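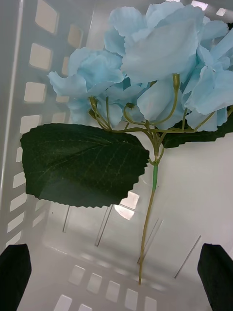 Chapter 2
Fabric Flowers: Parts and Sorting

An artificial stem is specified by head, leaf and shaft. In the Lightfoot system used throughout this book, the head is recorded first, since two stems with matching shafts may differ widely in bloom diameter. 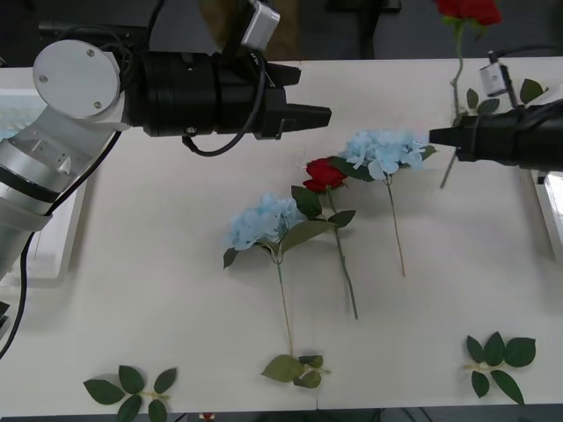
Stems are laid flat with the heads pointing one way before grading. A Bistell tray holds 18 hydrangeas or 20 roses; mixed trays are graded by the larger head.

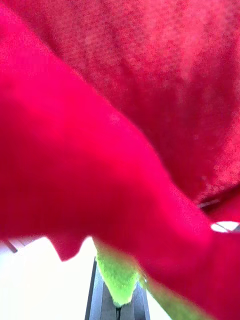 Pile direction affects apparent color. A petal brushed toward the rim reads darker than the same petal brushed toward the base, so grading is done under one fixed lamp. Lint is removed before the color is recorded.

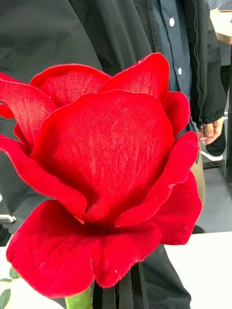

Hesier objects that woven and velvet petals should never share a color grade, as the two finishes fade at different rates. Section 2.2 takes up the point.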